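Call for participants: the Guleswood scar and recovery diary study

Have you had an operation in the past few years, big or small, and found yourself wishing somebody had asked how you were getting on once you were home? We would love to hear from you.

We are a small team based at the Zein Reading Rooms in Guleswood, and we are putting together a collection of everyday recovery diaries. By that we mean the ordinary business of getting better - the first shower, the stairs, the neighbor who brought far too much soup, the afternoon you felt well enough to be bored. Hospitals keep very good records of what happens on the ward. Much less gets written down about the kitchen table three weeks later, and that is the part we are hoping you will share with us.

We are looking for 40 people in all, and at the time of writing we have places for 30 more. You should be 18 or over, live in Guleswood, Pandmont or anywhere you can comfortably travel from, and have had surgery that involved stitches of some kind. It does not matter what the operation was for, and you will never be asked to tell us if you would prefer to keep that to yourself.
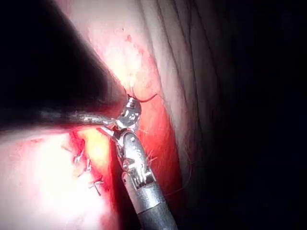 Taking part means keeping a diary for six weeks. If your operation is behind you already, you would be writing from memory, and that is perfectly fine (some of the loveliest pages we have read so far were written years afterward). If you have one coming up, you can start the day you get home, or whenever you feel like holding a pen. A few lines a day is plenty. You can write by hand, type, or record yourself talking and we will type it up for you.

There are also two group afternoons at the Reading Rooms, with tea and a good deal of cake, where people can read a page aloud or simply sit and listen. We do hope you will come to both, but please don't let that put you off if getting out is hard. We can telephone instead.

Everyone who finishes a diary receives $197 toward their time, plus travel costs from Pandmont and the villages. The money comes from the Dreledska Fund, which has been very patient with us. Names and places are changed before anything is printed, and you may take back your pages at any point up to publication next March.

To put your name down, write to Czesław Wilczyńska at the Zein Reading Rooms, Guleswood, or leave a message at the front desk. Please tell us a little about yourself in no more than 300 words, and let us know if you need large print, an interpreter or a ground floor room. We would like to have your note by November 27, 2021. Czesław answers every letter himself, so do allow him a week or two.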